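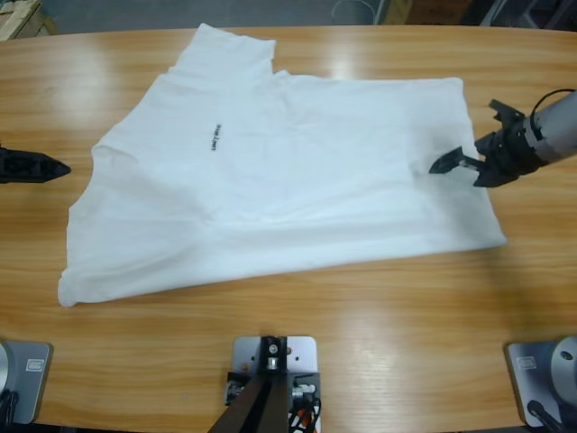 What does Galter add that earlier sets of folding demonstrations leave out?

Galter keeps the untidy beginnings. Most of what we had to train on started with a garment laid out square and smooth, and policies trained that way got lost as soon as a sleeve ended up somewhere odd. Every episode in Galter starts from a crooked layout, and the first part of the task is getting the cloth straight enough to fold.

Galter: two-arm T-shirt straightening and folding
Data card, revised 19/06/2026
Maintained by Yhon Lozano and Behrouz Najafi, Villalobos

What is in it

2,000 episodes of two arms working on T-shirts on a tabletop, all driven by a person using a matching pair of leader arms. Each episode holds the camera video, joint positions for both arms, gripper opening, and a text file marking where straightening stops and folding starts. We argued over that last file for weeks and it has ended up being the most useful thing in the release!

Of the full set, 200 episodes are held back for testing. Please don't train on them, even for a quick look. A further 124 are marked "recovery": the operator lost hold of the cloth, or folded the wrong way, and carried on until the shirt was done. We nearly threw these out and are very glad we didn't.

The method in short

We train one policy with two stages sharing the same weights. During straightening it is rewarded for the outline of the shirt getting closer to a flat template, whatever order it pulls things in. Once the outline is close enough, a small switch (a single number, learned from the stage labels) moves it over to folding. There is no hand-written rule for which arm goes first, and we love watching it make up its own mind.

What we found

The staged policy beat our single-stage baseline on the held-back episodes, and the gap was widest on shirts with a sleeve pointing away from the robot. Adding the recovery episodes helped more than adding the same number of clean ones. We repeated the comparison with nine random seeds and the order never changed. Per-seed scores are in results/seeds.csv.

Known problems

White shirts are harder than dark ones. Glossy reflections on a table can be mistaken for cloth by the outline step, so check your lighting before blaming the policy.
Gripper opening is recorded in raw motor units in the early sessions. Run fix_grip.py first.
Long sleeves are not covered at all.
Thick seams sometimes get pinched as two layers. Behrouz has a partial fix on the branch called vitance.

Getting started

Unpack the archive, run check_files.py, then open the notebook called first_look. It plays an episode next to its stage labels and needs no graphics card. Training does need one.

Thanks

Benutex supplied the shirts. Corrections to the stage labels are very welcome; send Yhon the episode number and the time you think the switch should happen.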